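Participants wanted: gripper and controller comparison, Omonberg site

Paid. Part time. No robotics background needed, in fact we'd like a good share of people who have none.

We are putting together the second round of testing for Panier, our comparison of grippers and hand controllers for work inside the home. First round ran in March with our own staff and we all got too good at it. So now we need you.

What it is: you sit at a desk and steer a simulated robot arm through household jobs. Bedrooms, kitchens, a hallway or two. Open a drawer, pick up a thing, put it where the sheet says. Then the same job again with a different gripper, or the same gripper and a different controller. We log the time, the drops, the bumps and what you say about it afterwards. Complaints are welcome and get typed up too.

What's being compared this round:
two-finger gripper, short pads
two-finger gripper, long pads
three-finger gripper (slower, people seem to like it anyway)
handheld controller vs. desk joystick vs. keyboard
wrist camera view on its own vs. wrist view plus a fixed room view

Everybody does the bedroom set first. Small room, sloped ceiling, bed against the low wall, nightstand with a lamp on it. The drawer task and the lamp task both happen there and the tight corner is where the grippers start to differ, so expect to spend most of session one on it.

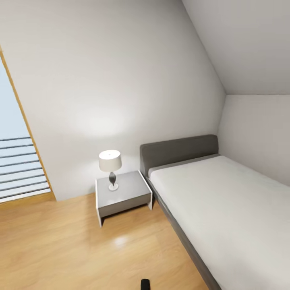 Do I need to have used a game controller before?

Prior experience isn't required. Every session opens with a practice block of 20 minutes that doesn't get scored, and we split the groups so that new hands and old hands are compared seperately.

Who we're looking for
Age 18 and up
Can sit at a screen for an hour with breaks
Reads English well enough to follow a one-page task sheet
Left-handers especially, we were very short on them last time
Glasses fine. Tremor or limited grip also fine, please tell us so we can set up the controller for you

Who we can't take this round: anyone who did the March sessions, anyone working for a gripper manufacturer. Sorry.

Time and pay
Four sessions, one hour each, spread over two weeks. Mornings or evenings, pick on the form. Pay is $300 for the full set, sent after the fourth session. If you stop early you get paid for the sessions you finished, no questions. Parking is free behind the building, the Femville bus stops out front.

Also open: one bench assistant, temporary, same project
Swap controllers between participants, start and stop the logging, reset tasks, check camera views before each run, keep the sheet tidy. Some lifting when the real arms come out of storage for the follow-up (two of them, heavy, never alone). Round one left us with 3,884 logged grasps and a lot of them had the wrong gripper name in the file, so we really need someone who labels things right the first time. Basic Python helps, a patient manner helps more. Three days a week to start.

How to apply
Participants: fill in the short form at the front desk or on the Güneş Labs careers page, under Panier. Say which hand you write with and wether you have used any kind of robot arm or simulator.
Bench assistant: resume plus a few lines on something you tested and how you kept track of it. No cover letter please.

Closing 29th August for both. Participants get a yes or no within a week of applying, assistant interviews are short and on site, bring nothing.

Data: we keep controller inputs, screen recordings of the simulator and your written answers. No face video, no voice. Your name is stored apart from the results and you can ask us to pull your runs any time before the report is done.

Güneş Labs, Omonberg, Room 489. Ring the bell twice, the first ring sometimes doesnt register.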